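Seltdale Travellers' Help Board
Flights, delays and refunds

Bags arrived two days after I did. What can I claim?

Posted by Xue 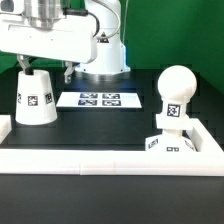
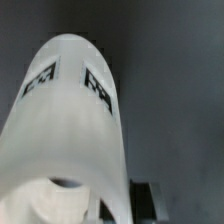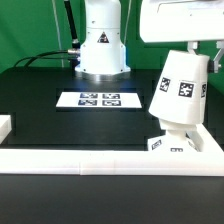 2 min read

I flew to Runau in December for a wedding, with one connection, which my suitcase declined to make. The airline's desk gave me a form, a toothbrush and a look of professional sorrow. The bag turned up 2 days later.

In the meantime I bought a shirt, trousers, shoes and socks, $146 all up. The airline has now offered me a $70 voucher towards a future flight, presumably so the suitcase and I can try again. I kept the receipts and my copy of the form. Do I have to take the voucher, or can I ask for the lot in cash?

Hélène Turcotte

You don't have to take it. If your trip was international, the Montreal Convention most likely applies, and it covers reasonable losses caused by delayed baggage up to a limit. A shirt and trousers for a wedding sound reasonable to me. Airlines sometimes argue that you still own the shoes, so they should only pay part of them. You can argue back.

Watch the deadline. A complaint about a late bag has to be in writing within 21 days of the day you got it back, and the form from the desk may not count, as it was filled in while the bag was still off having its own holiday. Send a separate letter or email with your booking reference, the bag tag number and scans of the receipts. Say plainly that you are declining the voucher and want payment to your account. Don't click "accept" on anything, however cheerful the button.

If they say no, try your travel insurer or your card's cover. Many policies want a minimum delay before they pay, so check the wording.

Bastska

Same thing happened to me, except it was skis, and I was going to a beach by then. Long story. I had 1000 points offered to me as "a gesture". Wrote back asking for money and got it on the third email — keep them short and attach everything every time, even if you've sent it before.

Also, carry-on. I know that's no help now.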